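Kodlow Folding Table Cover

Product line: Kodlow work surface textiles
Supplier: Detent, Dusville
Stock status: in stock, ships folded

Overview

The Kodlow is a flat cloth cover for laundry and garment folding tables. It gives a plain, light background for sorting and folding, and keeps clothing off the bare tabletop. It is not padded and is not intended for ironing.

Specifications

Color: pale peach-orange, solid
Construction: single layer, hemmed on all sides
Hem width: 31 mm
Fitting: loose lay or clipped; clips sold separately
Pack size: 2 covers
Case size: 8 packs
Wash: machine wash warm, tumble dry low
Rated service life: around 500 wash cycles

Surface and contrast

Mid-tone and dark garments show clearly against the cloth, so sleeve ends and hems that have slipped out of a fold are easy to find. The heather-gray T-shirt below is folded to a roughly square bundle, with a loose flap of fabric at the lower right corner. Fold creases in the cover remain faintly visible when it is stretched flat. They do not affect use. 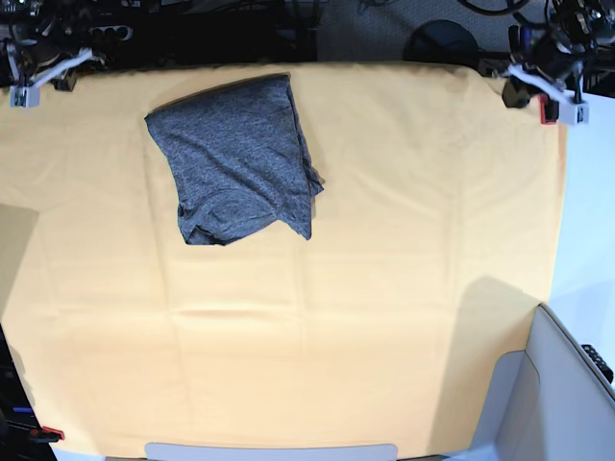

Fitting the cover

Clear the tabletop and wipe it down. Unfold the cover with the hem side facing the table. Center it, then pull toward each corner in turn, working diagonally. Clip the long edges first if clips are used. Leave an even overhang on all sides.

Creases from packing relax with use. To remove them sooner, wash the cover once and fit it slightly damp, or press on a medium setting before fitting. Do not use starch. It stiffens the hem and causes the corners to lift.

Care

Wash separately the first time. Do not bleach. Shake out lint before washing. Replace the cover when the hem stitching opens or the cloth no longer lies flat after pressing.

Compatibility

Fits the Tanui fixed-height table and the Tanui drop-leaf with the leaf raised. For other tables, send the top dimensions before ordering. Cut-to-size covers are made to order and cannot be returned.

Contact

Orders and case pricing: Shadi Ghanem
Custom sizes: Dario Fontana

Related items

Kodlow edge clips
Kodlow cover, narrow
Tanui drop-leaf table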